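Notebook, folding cell – Saturday, November

Came in to get the equipment list done before the budget meeting, and ran the shirt task in between so I could write down what we really lack. Lindiwe wants one page. She gets one page, this is the long version.

Money: 373 left on the small parts line, and nothing can be moved into it before the new quarter. Anything bigger goes on the spring request. Olumide says keep the spring request to two items or it comes back with questions.

1. Gripper fingers
We print our own and that should stay that way for now. Povero quoted 27 each for molded ones with a rubber face. I asked for two to try, not a full set. The thin shirts are the hard case, the cloth slides and bunches up between the fingers. Light blue button-up on the surface this morning, with a lump of it hanging in the wide gap between the plates:

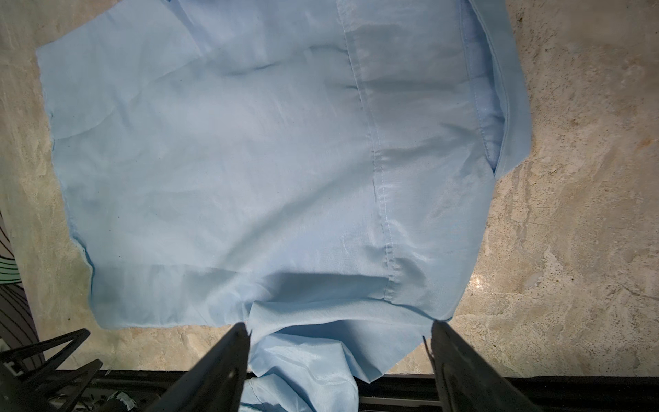
2. Cables
Elie wants spare wrist cables on the shelf before anything else gets bought. Agree. Plikeck has the coiled kind and the corrugated kind in stock, eight of each would cover us through spring. Ask them for one shipment, last time we paid freight twice. Also need more strain relief clips, the small size. The medium ones do not close properly and I have a whole bag of them left over if anyone has a use.

3. Wrist cameras
Vilhjálmur asked again if we should go to the Bimasach cameras, which come with their own bracket and a lens that locks.
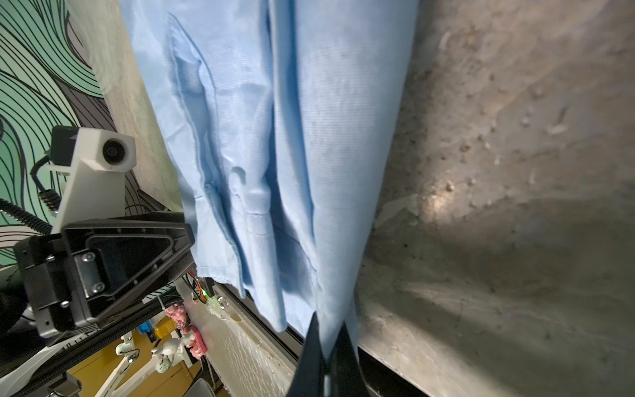

Price is the problem. Bimasach wants 300 per camera, so even one eats most of the small parts line and we would need a pair to make it worth changing the calibration. The printed mount we have now, the white one with the boxy housing around the lens, costs us filament and a few hours of printer time. My view is to stay with it, reprint in a stiffer material, and put the Bimasach pair on the spring request as item one. Vilhjálmur does not agree and will write his own note. To be fair to him, his point about focus drifting is right, I have redone the calibration more often than I would like. Print settings for the mount are on the shared drive under the old project name, Onyeka, not under this one.

4. Holding and storage
Cheap stuff, can go on the small parts line. A second mesh basket, so that sorted and unsorted clothes can be kept apart. The teal one at the back has the dark clothes in it. Same size again or a bit lower, it must not get in the way of the right arm. Two more lengths of aluminum rail, and T-nuts, we are always short of T-nuts. Deirdre has an account with the rail supplier and can add ours to her order if she has the lengths by noon.

Measure the back wall first – I ordered from memory last time and had to saw.

Both arms on the shirt, with it folded lengthwise:

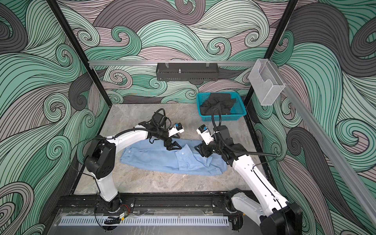
5. Spring request, draft
Item one, camera pair from Bimasach, with the second quote attached if it ever comes.
Item two, one spare arm. No price yet. With both arms needed for folding, a single failure stops the whole cell, and that is the argument I would put in the first line. Lindiwe will ask about repair instead of a spare. Need the repair turnaround in writing before she does.

Left off on purpose: new work surface, better lighting, the bigger enclosure. Can all wait a year.

To do
Send Elie the cable list.
Rail lengths to Deirdre.
Chase Povero on the two sample fingers.
Olumide to check if freight counts against the 373.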